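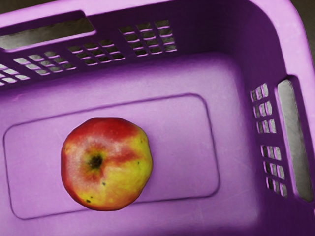
Stinberg CC vs Prenitz, second XI — who opens?
Posted by offstump_297, 25 May 2023
Kuipers is out with a hamstring, so we need a new opener for the Prenitz game. I'd move Yuzuki Yoshida up from number 7. She has the best defense in the side and leaves the ball well. If the club still did teas, we'd put on more than one apple in a purple basket, but that's another thread. Who do you want facing the new ball?

longhop12
Not Yoshida. She's worth more down the order with the tail. She got us up to 19 an over at the end against Udent. Why waste that on the first hour?

offstump_297
One over, on a flat pitch. We were 12 for 3 in the game before that and she walked in with the ball still new anyway.

third_man_deep
Agree with the first post. She opened all last November on tour and looked fine.

longhop12
Fine is a stretch. She got out driving twice. Pick one of the juniors and leave the middle order alone.

third_man_deep
Which junior? Two of them have exams.

longhop12
Didn't know that. I'd still keep her at six — five if we lose the toss.

offstump_297
Team goes up tomorrow night. Can someone bring the spare pads?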